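Handout 9: Looking after the two-handed cell

Course notes, Wudley lab block. Read before your first shift on the Flikley cell.

The supplier's sheet says the hands need a service every 2000 cycles. I don't know where that number came from. Sándor Vass, who ran the cell before me, wrote 3000 in the log and later crossed it out, which tells you how much faith to put in either. Inspect at the start of every session and write down what you find.

Start with the fingers. Power off, then move each joint by hand through its travel and feel for grit. Check the screws in the thumb with the small driver. If one turns, stop and log it. Don't reach for thread lock until someone has looked at the part.

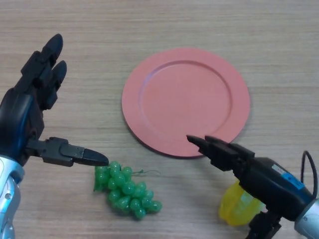
Cable strain is the fault I see most, and the one the manual gives a single line. A cable needs slack to follow the wrist, but slack is also what catches. The loop rising off the top of the right hand is the bit to watch: run the wrist slowly to both ends of its travel and see whether the loop pulls tight or drops toward the fingers. If it does either, re-route it. Tape is not a repair.

Calibration comes next. The Masanja routine prints a pass if the numbers agree with each other, and they can agree and still be wrong. I want a physical check as well – bring a fingertip slowly to something you can see, and compare its position with the one on the screen.

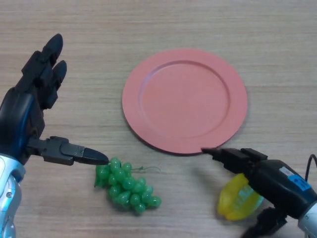

Contact height is where a bad zero costs you a fingertip. Set the approach speed to 200 on the pendant and leave it there until the check is done. A rim makes a decent target for the right hand, and the pink plate has a wide flat one, with the pointed black finger nearly on it. For the left, use the thumb over the grapes. Plastic fruit is kind to a tip that comes down too far; the table is less so.

Prekamance sells an automatic version of this check. I have seen the brochure and would like to see the error data. Until then, do it by eye and sign the log.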